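Home | Notebook | Projects | Contact

Trovwood workshop notebook — October 12, 2014
Sorting table, laundry + small stuff

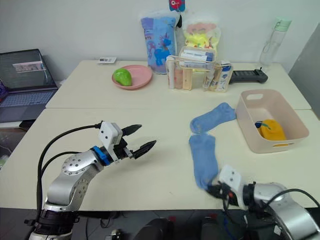
Sorting rules still a mess, trying to settle them before the Skudemero boxes get here. Socks first. Pairs stay together, get folded at the cuff, go in the bin last so they sit on top. The two light blue ones are the test pair — one stretched out across the table, the other bent in an L, so flatten both before matching. Tan basket stays on the right, handle slot to the near side. Yellow thing already in there, fine, soft stuff goes under.

Pink plate: keep it back from the folding area. Green pear stays on it for now. Packaged unicorn pillow and the bagged plush stay up against the wall, dont open either one.

To do
- 16 more pairs from the Marciniak bag, all sizes
- try a shallower bin?? this one hides small things
- cards — print 32, the little white ones slide all over
- tape line for the plate

Timed folding on the old batch in June, 10 pairs, notes are in the Jokville binder. Never wrote down wich fold I used. Redo.

Ankle socks wont hold the cuff fold, roll them instead

3 comments | 5 shares
Back to top | © 2014 Trovwood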